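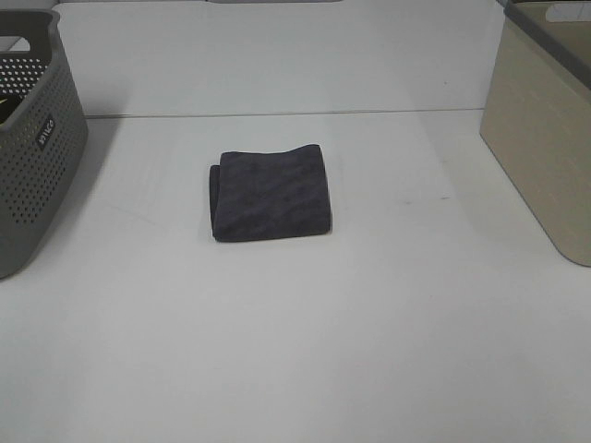 A dark gray towel, folded and parked between two bins.

The Nonthorpe swim center finally has its free towel shelf back, and I am way too happy about it! The shelf went away in December when the laundry room at the old Ulloa Street building closed, and those of us who swim before work have been hauling damp towels to the office ever since.

Starting Monday, you can pick up a clean towel at the front desk from 6 a.m. and drop it off on your way out. Nimar, the linen shop next door, gave 300 towels to get things going, and the washing is being done at Suris Laundry across the parking lot.

The one thing the center asks of late-shift swimmers (hi, that's me) is a little help with folding. I stopped by for the practice evening and learned that I've been folding towels wrong my whole life – in half, in half again, then tuck, so you end up with a squarish bundle that stacks without sliding. Mine slid. I'm going back Monday to try again.

Towels are free with a swim pass, and day visitors can borrow one too.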